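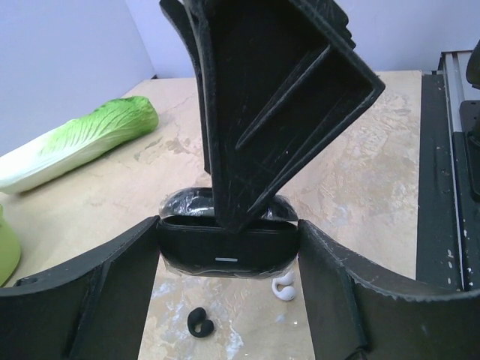

Estojo preto de fones de ouvido: o objeto que mais some na casa de todo mundo

Gaveta de cabos. Todo mundo tem uma. A minha fica na cozinha, embaixo dos talheres, e na última contagem tinha 11 carregadores, dos quais uso dois. O resto é arqueologia.

Comecei esta matéria querendo escrever sobre fones sem fio e acabei escrevendo sobre bagunça. Acontece. O fone pequeno resolveu o nó do fio e criou outro problema, o de perder metade do par. O lado esquerdo, sempre o esquerdo. No sofá, no ônibus, no bolso da calça que já foi pra máquina.

Passei uma tarde na Cillico, oficina de consertos miúdos numa galeria do centro, escada rolante parada, cheiro de solda e café. Balcão estreito, fila de gente com saquinho plástico na mão. Bateria que não segura, tampa que não fecha, alto-falante entupido de cera (sim, cera, limpem isso). O conserto mais simples sai por 60 reais e leva uma hora. Tem cliente que acha caro e compra outro par no corredor ao lado, mais barato, que dura até julho e olhe lá.

É aí que a coisa me irrita. A bateria desses fones é minúscula, colada, feita pra não sair. Na Cillico abrem mesmo assim, com calor e uma espátula fina, e de cada 7 aparelhos conseguem salvar 6. Bom número. O fabricante diria que não compensa.

Na volta passei no Byun, brechó de eletrônicos perto da estação. Walkman, rádio de pilha, fone de espuma laranja. Comprei um com fio, daqueles de arco de metal que puxa o cabelo. Funciona. Som de lata, mas funciona, e não precisa carregar nem parear com nada.

Em casa tentei arrumar a gaveta. Separei por tipo de conector, desisti no meio, enfiei tudo numa caixa de sapato. Escrevi "cabos" na tampa com canetinha. A caixa tá em cima da geladeira e ja tem uma pilha solta lá dentro, não sei se boa ou gasta. O fone de arco ficou pendurado na maçaneta, onde pelo menos eu enxergo ele quando saio.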